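Questions People Ask About the Arm
Skultadside Shared Workshop – members' page, bench robots

What is it for?
Picking things out of a bin. The project is called Gristov, which sounds grander than picking things out of a bin.

Did you build the arm?
No. The arm is a KUKA we bought used. We built the table, the bin mount, the cable routing and most of the arguments. Arm and controller came to 1,830 dollars, plus a van.

What goes in the bin?
Whatever is awkward. At present that means a plastic bottle, a crushed drink can or package, a drawstring pouch and a few smaller things. Shiny and floppy are both welcome. If you want to donate an object, it should be clean and worth less than your lunch. 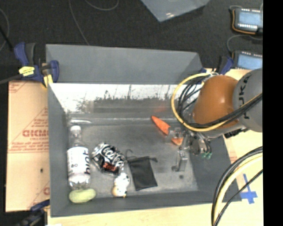
Page 2

Why is the bin clamped down?
We tried it without clamps for one evening. Please leave them where they are, including the one you keep needing for your bookshelf.

Can I move the blue tape?
No. Ask Glenys Edwards first, and then the answer will still be no.

How well does it work?
The log stands at 3,909 attempts. Bottles go well. Anything made of cloth goes about as well as folding a fitted sheet. Wynne, our grasping script, is rewritten most months and gets a new set of excuses each time.

Can I run it myself?
After the safety session, yes. Two people in the room, one of them within reach of the stop button. Keep the speed at 50 percent or lower until you've been signed off.

Where do spare parts come from?
Lollport, mostly – they answer email after 4 p.m. and not before. Put the order number in the binder by the door.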